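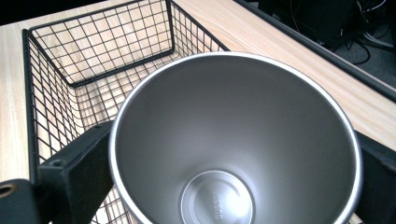

November, bench 2, after lunch

Cup sorting again. Severyn Kostiuk wants the shared drinkware thinned out before the new shelf goes up, and his idea is that everything steel goes in the wire basket and gets judged on the inside, since the outside of a mug tells you who has dropped it and little else. Fine. I am less sure the inside tells us much more. The brushed one over the black mesh has smooth gray walls tapering down to a flat disc with raised rings, and some short lettering on the disc that I read as something like SUSKO. I would not swear to any of those letters. Severyn has it in the inventory as a Cullari. I asked where he got Cullari from and he said the box. Which box, he couldn't say.

So for now it goes in the list as "steel cup, brushed, stamp unclear." Please leave it that way until somebody finds a matching one with a better stamp.

Water test. Filled to the rim on the small scale, three fills, wiped dry between. Got 304 g each time, which I don't trust. Three identical readings off that scale means it was sticking. Tapped the pan, did it again, same number. Still don't trust it. Will repeat on the Wiletti scale when the accounts people give it back.

Heat test, same cup, water from the kettle, lid of foil. Severyn claims these hold heat "all morning." Mine was drinkable at 8 minutes and dull well before the half hour. Single wall, I'd guess, though I haven't cut one open and am not going to. If somebody wants to argue for keeping them as coffee cups, bring a thermometer and a second person to read it.

Smell: none after a rinse. Tea left in overnight gave a faint brown line that came off with baking soda. The Draritz paste took it off too, at ten times the price, and left a film I had to wash away afterward. I don't see what we are paying for. The tub says good for 1000 cleanings. We'd need to use a smear the size of a lentil.

Basket: it drains well, I'll give it that. Cups stored upside down in it dry by morning. Right side up they keep a spoonful in the bottom, so stop doing that. The small ones tip over on the mesh. A folded cloth underneath fixes it and then of course it drains worse.

Shelf: order 2479 still says "shipped," same as last week. Pant told Severyn on the phone it's on a truck. I'll believe in the truck when there are brackets on the wall.

To do
- redo the fill weight on the other scale
- rub pencil over thin paper on the base stamp, better than squinting
- ask Severyn to find the box
- no throwing out until the stamp is settled

Later, 4:40. Tried the pencil rubbing. Got the rings very nicely and a gray smudge where the letters should be. Softer pencil tomorrow.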